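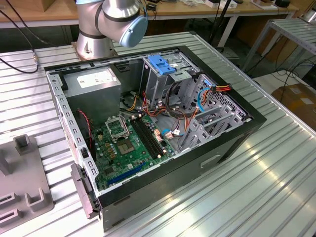

Side panel off, tower on its side, and there's the whole lot laid out for you: green board, grey power supply, cables everywhere.

Inside the Box: Pictures from the Skoddale Repair Bench
By Glória Pinheiro
September 27, 2021

I do love an old desktop with its lid off! Jiahui Hou and I have been going through the pile that came over from the Estness office in July (20 towers, a few of them very dusty indeed), and this one was such a good looker inside that it's getting the gallery to itself. If you've only ever seen the outside of a computer, have a wander round.

The processor socket
Open, with the metal bracket lifted. Jiahui's favourite bit of any board, and the bit I'm still nervous of after two years – those contacts do not forgive a dropped screwdriver.

Memory slots
The dark strips next to the socket. We've been sorting memory into trays by size, and anything that passes its test goes back into a machine for the Lobo reading room.

The wiring
Yellow, red, orange and black, all heading off from the power supply towards the drive bays, plus a light blue SATA cable doing its own loop. I know some people like everything tied back and hidden but I think a proper tangle is cheerful.

Drive cage
Metal, with a blue plastic latch on top. Lovely splash of colour up there, and it goes nicely with the long blue slot on the board.

The back end
Perforated slot covers in a row, then a honeycomb vent. I could look at that honeycomb all day.

More from the bench
Keyboards, before and after a good scrub
Jiahui's guide to sorting screws
The Preltent monitors: 8 pictures
What we found in the July pile, part 2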